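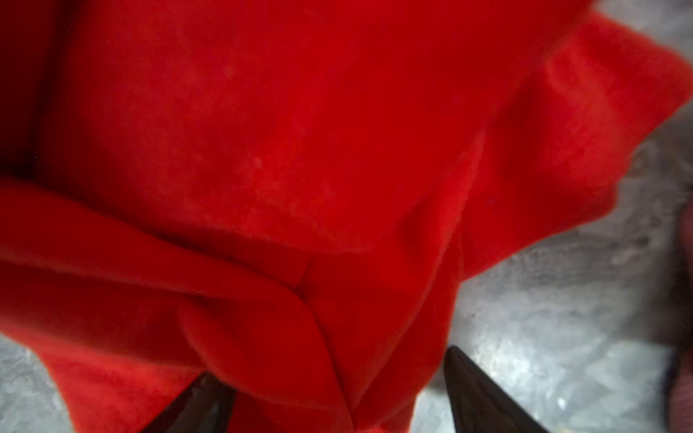 Panier mural et trieur Hureck : mon avis après un hiver et un printemps
Par Dalia Slaoui, le 14 juillet 2018

J'ai acheté le lot Hureck au mois de novembre, pour 52 euros avec la livraison. Le lot contient 2 pièces : un trieur blanc en fil métallique, avec des compartiments inclinés, et un panier rectangulaire noir en maille. Sur la boîte il est écrit « pour le bureau ». Moi, je le voulais pour le coin où je trie et plie le linge, et je n'ai pas encore trouvé un article qui parle de cet usage, donc j'écris le mien.

J'avais hésité avec le modèle de la marque Draditley, qui coûte 112 euros. Il est plus profond et il a un couvercle. Je n'avais pas besoin d'un couvercle.

Le montage

Les vis fournies sont courtes et je ne voulais pas percer les planches du mur, qui sont peintes en blanc rosé et que j'aime bien comme elles sont. J'ai donc tout attaché sur les rails en aluminium avec des petits colliers de serrage blancs. Le trieur est à gauche, le panier à côté, sur le rail du fond. Il faut serrer les colliers petit à petit, d'abord en haut, ensuite en bas, sinon le panier penche vers l'avant. La notice n'explique pas cette façon de faire, et sa traduction française est assez mauvaise (je me permets de le dire, le français n'est pas non plus ma première langue).
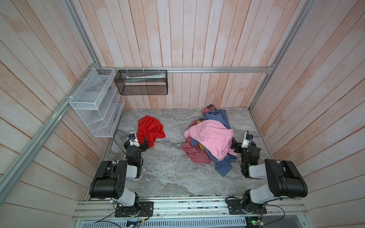

Pour le tri, je continue à travailler par terre. Le sol gris à motif de marbre se nettoie facilement, et on voit bien les couleurs dessus : je mets le rouge vif d'un côté, et de l'autre tout ce qui peut attendre, le rose clair, la chemise bleue à carreaux, le jaune. Le trieur ne remplace pas cette étape. Une chemise pliée n'entre pas dans ses compartiments, ou alors elle en sort froissée. Par contre, les chaussettes, les gants et les mouchoirs y restent très bien, et on les retrouve sans fouiller.

Le panier noir reçoit les petites choses plates ou longues. Je regrette seulement que la maille accroche les tissus délicats. Un foulard y a laissé un fil dès la première semaine, et depuis ce jour je n'y mets plus rien de fragile.

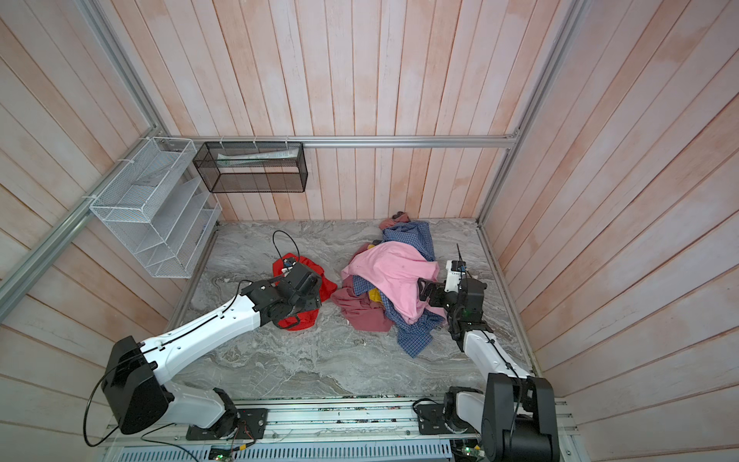 La question du poids est plus difficile. Hureck annonce 10 kilos pour l'ensemble, mais avec des vis dans un mur. Avec mes colliers je reste très loin de cette valeur, et je vous conseille la même prudence. Pour le linge lourd, le sol est une meilleure place. J'ai aussi essayé d'accrocher un sac au bord du panier par son cordon : le bord s'est un peu déformé. Je l'ai redressé à la main, cela se voit à peine, mais je ne recommencerai pas.

Le blanc du trieur n'a pas jauni. Un coup de chiffon humide suffit, sauf dans les angles où les fils se croisent - là, je prends une vieille brosse à dents.

Ce que j'aime : le prix, les compartiments ouverts, la pose possible sans percer.
Ce que j'aime moins : la maille du panier, la notice, le bord trop souple.

Je donne quatre étoiles au trieur et trois au panier. Si Hureck vendait le trieur seul, je prendrais volontiers un deuxième pour l'entrée.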